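Sistmont Traders' Card

The Sistmont Traders' Card is a shared loyalty scheme run by independent shops and service businesses in the town of Sistmont. Customers collect stamps from any member business and exchange a full card for a discount at any other. The scheme is managed by the Sistmont Traders' Association and is paid for by a yearly fee from its members. It has no link to the town council, although the council has advertised it in its newsletter.

Background

Before the scheme began, several shops on Omier Street ran their own loyalty cards. The bakery, the shoe repairer and the dry cleaner each printed a separate card, and take-up was low. Nerys Prothero, who owned the dry cleaner, suggested a joint card at a meeting of the association after the closure of the town's department store, Nicholas and Sons. Footfall on Omier Street had dropped after the store closed, and traders were looking for a way to keep regular customers in the town centre.

An early plan would have used a plastic card with a magnetic strip. It was dropped on grounds of cost, as many of the smaller members did not have a till that could read one. A folded paper card was used instead, with each member given a numbered rubber stamp.

The first cards were handed out in September, with 7 businesses taking part.

How it works

A customer receives one stamp for each purchase above a minimum amount, which is set by the member. Most cafés and food shops set a low minimum, while hairdressers and repair shops usually give a stamp for any paid job. A full card can be used for a fixed discount at any member business except the one that gave the last stamp. This rule was meant to encourage people to try a shop they had not used before.

Members who accept a full card send it to the association at the end of the month. Part of the discount is then paid back to them from a common fund. The fund is made up of the yearly fees and a small charge for each new pad of cards. Businesses that give out many stamps but accept few full cards therefore pay in more than they receive – a point that has been raised at several annual meetings.

Cards do not expire. Cards from the first printing, which are green, are still accepted.

Membership

Any business with fewer than ten staff and premises in Sistmont or the neighbouring village of Druvis may join. Branches of national chains are excluded. Franchises were allowed at first but have been excluded since a change to the rules, with existing franchise members permitted to stay.

The association's register for 2024 lists 110 members. Shops make up the largest group, followed by cafés and personal services such as barbers and beauticians. Trades without a shopfront, including plumbers and window cleaners, were admitted later after a request led by Mahsa Daneshvar, an upholsterer working from a unit on the Druvis road. 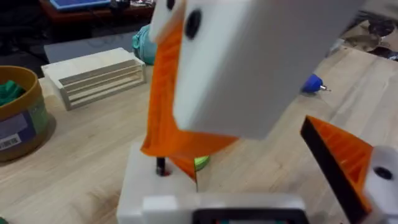
Members based in workshops and small industrial units pay a reduced fee, on the basis that they have little passing trade. They may give stamps on invoices as well as on sales made in person.

Digital version

A phone version of the card was launched on August 13, 2024. It works by scanning a printed code at the counter, so members do not need extra equipment. By the end of its trial period it had 304 registered users, and 89 full cards had been redeemed through it. The paper card remains in use, and stamps cannot be moved from one version to the other.

Criticism

Some members have argued that the scheme mostly rewards people who would have shopped in the town anyway. Others have objected to the repayment rules, saying that cafés benefit most because customers prefer to use a full card on a meal. A proposal to limit the number of full cards that one business can claim for in a month was voted down, but a cap on the value of each discount was agreed at the same meeting.

See also

Loyalty programme
Shop local campaigns
Town centre management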